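Why Is a Mug Shiny?

Pick up a mug and rub your thumb along the side. Many mugs feel as slick as glass. Others feel a little chalky. Most of that feeling comes from a thin coat called glaze.

Lots of mugs are ceramic, which means they start out as clay. Clay is soft and wet when it comes out of the ground. A potter can press it into a mold or shape it on a spinning wheel. The handle is often made as a separate piece and stuck on with watery clay called slip. Then the mug has to dry. If it goes into the oven too soon, it can crack.

The oven is called a kiln, and it gets much hotter than the one in your kitchen. Many mugs go in 2 times. The first firing makes the clay hard. After that the mug is dipped, brushed or sprayed with glaze, which looks like thin paint. In the second firing the glaze melts and sticks to the clay. When it cools, it is a kind of glass.
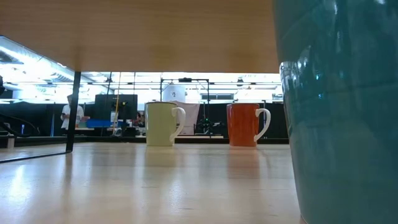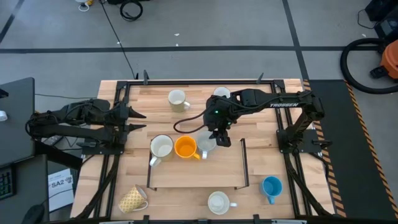 Top picture: a glossy blue-green glaze up close, with a matte cream-yellow mug and an orange-red mug farther back. Both of those mugs have white handles.

Glaze can be glossy or matte. A glossy glaze is very smooth, so light bounces off it in bright spots. A matte glaze has tiny bumps — too small to see — and they scatter the light in all directions. That is why a matte mug has a softer look.

The color comes from metals mixed into the glaze. Copper can make green or turquoise. Cobalt makes a strong blue. Iron can make brown, yellow or even black. The same glaze may change color if the kiln is hotter or has less air in it.

Glaze has a job to do, too. Some fired clay is full of tiny holes and would soak up your cocoa. The glassy coat keeps the drink in and makes the mug easy to wash.

Try this: turn a ceramic mug upside down and look at the ring it stands on. It is often bare and rough. Potters wipe the glaze off there so the mug does not stick to the kiln shelf.

Written by Asanka Navaratnam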